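凯斯蒂瑟公司在装配车间启用双臂机器人工作台 员工岗位同步调整

2022年12月7日，凯斯蒂瑟（Kestiser）公司宣布，旗下通多夫（Tundov）装配车间的双臂机器人工作台正式投入日常使用。首批启用的工作台共2台，承担台面物品的取放、整理和归位工作，由原班组员工负责操作与监督。

该项目自今年2月启动，由公司生产技术部牵头，控制软件由合作企业利尔基克斯（Lirkix）提供。项目筹备期间，生产技术部与车间班组共同梳理了现有工序，将重复性较高的台面作业列为首批自动化内容，质量判定、线路检查和异常处置仍由员工完成。

生产技术部负责人西吉塔·斯特拉兹兹（Sigita Strazds）表示：“车间里有大量零散的取放工作，过去由装配人员在工序间隙完成，常常打断手头的检验任务。工作台启用后，装配人员可以把完整的时间段用于检验和调试，班次安排也更容易预先确定。”

按照现行安排，每台工作台由一名操作员负责。操作员在开班前核对台面物品与任务清单，运行期间观察夹爪的动作，并有权随时暂停作业。暂停不计入个人绩效考核，相关条款已写入车间管理办法。

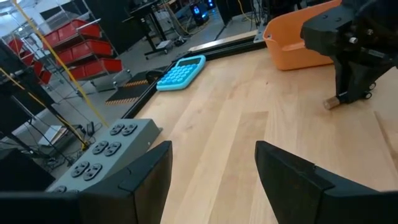

双臂机器人工作台作业台面，台上放有四插座金属电源盒、浅蓝色计算器和橙色塑料筐。

岗位方面，公司明确本项目不涉及裁员。原从事台面整理工作的6名员工已全部完成转岗培训，分别担任工作台操作员、任务编排员和设备点检员。培训累计528学时，内容包括安全规程、示教操作、故障记录及基础维护，考核合格者按新岗位级别核定薪酬。

操作员特尔莫·比利亚努埃瓦（Telmo Villanueva）在装配班组工作多年，参加了首期培训。他说：“刚开始我最担心的是出了问题不知道该找谁。现在交接班记录上写得很清楚，哪些情况自己处理，哪些情况报点检员，大家心里有数。弯腰和来回走动也比以前少了。”

车间职工代表伊尼亚基·萨巴拉（Iñaki Zabala）介绍，职工代表参与了工作台布局、休息时间和数据使用规则的讨论。根据双方达成的意见，工作台记录的运行数据仅用于设备改进和任务编排，不得用于评价员工个人的工作速度。职工代表可按季度查阅数据使用情况，并就岗位负荷提出书面意见。

公司同时对部分作业流程作出修订。物品更换种类或摆放方式发生较大变化时，须由任务编排员重新确认任务，再由操作员以低速试运行。夜班暂不安排工作台独立运行，设备维护统一在日班进行。

凯斯蒂瑟公司运营总监沃尔特·古斯曼（Walter Guzmán）表示，公司将在试行期结束后发布岗位变化评估报告，再决定是否将该模式推广至凯尔门迪（Kelmendi）车间。“设备的使用范围要与人员的准备程度相适应，推广进度将听取一线班组的意见。”

关于凯斯蒂瑟
凯斯蒂瑟公司从事小型电气组件的装配与检测，下设通多夫、凯尔门迪两个车间，为设备制造企业提供装配、测试及返修服务。

媒体联络
凯斯蒂瑟公司企业传播部
联系人：弗洛伦西奥·马林（Florencio Marín）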